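teleop day 3 at Lellside. goal is 100 clean demos by tonight, we have 41 and my wrists are toast

Elmarie drives, I reset and log. swapped after lunch – her grasps are way smoother than mine, annoying

trick that helped: slow down BEFORE contact, not at contact. policy copies every little hesitation you make so dont hover
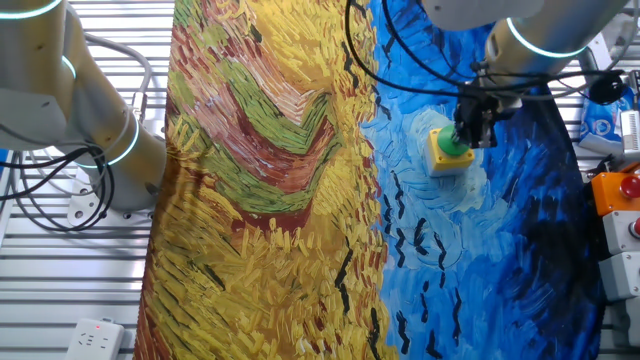 Button box task is the one I keep botching. Fingers on the green knob, yellow box on the blue half of the cloth, fine. Then I twist the leader arm a hair too far and have to toss the demo. redoing teh last ten now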